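Divided Storage Bins - Frequently Asked Questions

Skastik Home Storage, Lukungate store and online orders
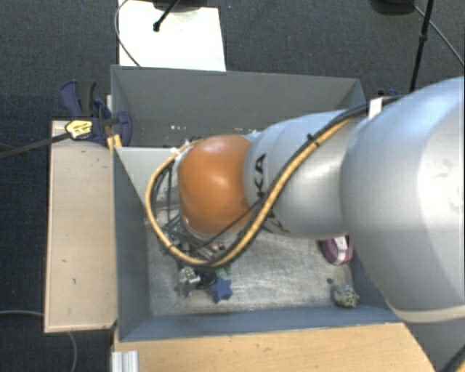
Most of the questions we get are about sizing, dividers and cleaning, so those come first. If yours isn't covered, the contact details are at the bottom of the page.

What is the difference between the Skarnoden and the Riquelme?

The Skarnoden is an open bin with straight sides and takes one or more dividers. The Riquelme has the same footprint but comes with a lid, and the sides taper in slightly so that empty ones nest inside each other. If you plan to use dividers, buy the Skarnoden. Dividers don't sit properly against a tapered wall.

What size are they?

The long side of the Skarnoden is 746 mm on the outside. Measure your shelf at the front and the back before ordering, as older cupboards are often narrower at the back. Leave 15 mm clear on each side so you can get your fingers in to lift the bin out.

How many dividers come in the box?

One. Extra dividers are sold in packs of 2. You can use the bin with no dividers at all if you want the full space for blankets or sports gear.

Where should I put the divider?

That depends on what goes in. A lot of customers set it well off centre, with a small section for loose bits and a larger one for the things they reach for most. For tins and jars, an even split makes the bin easier to carry. For kids' toys, keep the big section big.

The divider leans to one side. What have I done wrong?

Usually it has been pushed down at one end only. Take it out completely, empty the bin, and press both ends down together. If it still leans, check which way up it is. The bottom edge is the one with no lip.

Can the divider hold weight?

It will hold things apart but it is not a shelf. Don't stack anything on top of it, and don't use it as a handle - it will pull straight out.

How much can I put in one bin?

Up to 30 kg if the bin is sitting on a floor or a solid shelf. Please don't try to carry it at that weight. The walls are thin, and a full bin picked up by the rim will bow in the middle. Lift from underneath, and get someone on the other end for anything heavy.

Can I stack them?

The Riquelme can be stacked when the lids are on. The Skarnoden can't. It has no lid and the rim wasn't made to carry another bin.

How do I clean the inside?

Empty it, take out the divider and tip the crumbs and grit into the rubbish. Whatever is left tends to collect along the base of the walls and in the corners, and a dry paintbrush or the narrow vacuum nozzle will get it out. Then wipe with warm water and a little dishwashing liquid. Dry it with a tea towel before the divider goes back in, or you'll get water marks along the join.

Don't use scouring pads, bleach or anything with grit in it. They dull the surface and it won't come back.

Can it go in the dishwasher?

No. The divider is small enough to fit, but the heat can warp it.

Can I keep it outside?

Under cover is fine - a carport, a garden shed or the laundry. Full sun will fade the colour and make the walls brittle over a few summers. Sun damage isn't covered by the warranty.

Is it safe for food?

It's fine for packets, tins and unpeeled veg. Don't put loose flour, rice or cut food straight into it. For potatoes and onions, use the divider and keep them in separate sections, and line the base with newspaper.

Can I get it in other colours?

Grey only for now. We expect white in November, in the Skarnoden first. We don't take deposits on colours that haven't arrived.

Will the new greys match the ones I already have?

Close, but we can't promise an exact match between batches. If you want a full wall of them to look the same, order the lot in one go.

My bin arrived cracked. What now?

Keep the carton and email us a photo of the crack and one of the label on the base. We'll send a replacement with the Wednesday delivery run if you're local, or by courier if you're not. You don't need to send the damaged one back.

Who do I contact?

Lorena Bustos looks after orders and spare parts. Use the enquiry form or ask for her at the Lukungate counter.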